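Week 6 handout: Demonstrations by hand, and what they do and don't give you
Instructor: Wissam Zoubi. Lab section Tuesday, Afaf Srour.

Read before class: the Flirngate notes, sections 2 and 3 only. Skip the part on cost. It was written by people trying to sell the idea to a dean.

1. Where we left off

Last week we did remote control. You sit at a station, you move two leader arms, and two follower arms copy you. What gets recorded is what the robot did, joint by joint. It is slow and tiring, and most of you dropped the cup. But the data belongs to the robot. If the arm reached the cup, then the arm can reach the cup.

This week is the other family. You take the arm away and keep the gripper. A person holds it, squeezes it, and does the chore. A camera on the gripper sees what the fingers see. Later, software works out how the gripper moved through space and you train on that.

The usual claim is that this is faster and cheaper and that you can do it in any kitchen. The first two I mostly accept. I want you to be careful with the third.

2. What the wrist view shows 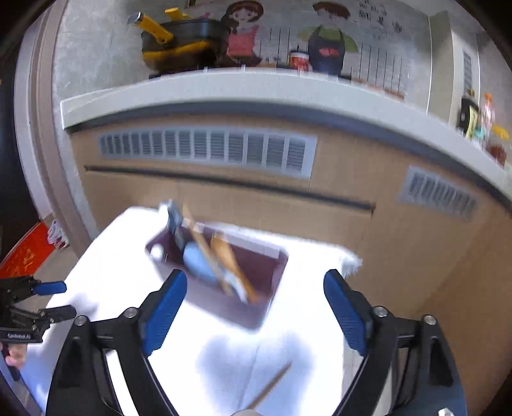
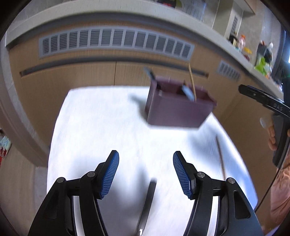

Two hand-held grippers in use at the same table, both views from a gripper's own camera.

Questions of view come up before questions of learning. A wrist camera moves with the hand, so every quick motion costs you sharpness, often at the moment you care about most. A wide lens keeps more of the room in sight and bends the straight lines. Your model has to cope with both. Papers like to say the background "adds diversity." Maybe. A cabinet that never moves is a very good clue to where the table is, and a lazy network will use it. Then you change rooms and the success rate falls off a cliff.

Ya-wen Yen tested this in our lab in June. She trained on 687 demonstrations from one kitchen and got 93 percent on the table where they were recorded. She then turned the table to face the other wall. I will give her numbers in class, after you have written down your guess.

3. Things a hand-held gripper does not record

Force. You can feel a spoon catch on the rim of a box. The recording has finger width and motion, and unless somebody added a sensor, nothing about how hard you pushed.

Reach. Your shoulder is not bolted to a stand. People lean, step sideways, twist at the waist. Some share of what you record will be impossible for the arm you own. Shadi Bitar filters these out with a reach check before training, and so should you. Report how many you threw away.

Your other senses. The demonstrator looks at the whole table with two good eyes. The camera does not. If you pick something because you saw it out of the corner of your eye, the robot gets an action with no visible cause.

Your other hand. With two grippers you need the two tracks lined up in both time and space. A small timing error hardly matters for two separate pick-ups. It matters a great deal for a handover.

4. On counting demonstrations

The Prinik report says 2,000 demonstrations per task is enough. The Gemico one says 3,000. Neither says enough for what. Both tested in the room where they collected, with the same objects, and Gemico let the operator reset the scene by hand until it "looked right." I would take a smaller set from more rooms over either of these, though I admit the evidence for that is thinner than I would like.

Ubaldo Pellegrini disagrees with me on this and will say so in the second hour. His view is that tidy data from one room beats messy data from many, at least for tasks with thin objects. He may be right about thin objects.

5. For lab

Work in pairs. One of you demonstrates, the other keeps the log.

Write the task in one sentence first, including where it starts and where it counts as done.
Keep the failed tries. Mark them, don't delete them.
Swap roles halfway. Two people never do a chore the same way - look for where you differ.
Watch your own recordings at full speed before you hand anything in. If you can't tell what you were reaching for, write that down.

The Khoury chapter on tracking error is optional, but if your paths come out jagged, read it before you email Afaf.

Logs are due at the start of next lab, on paper.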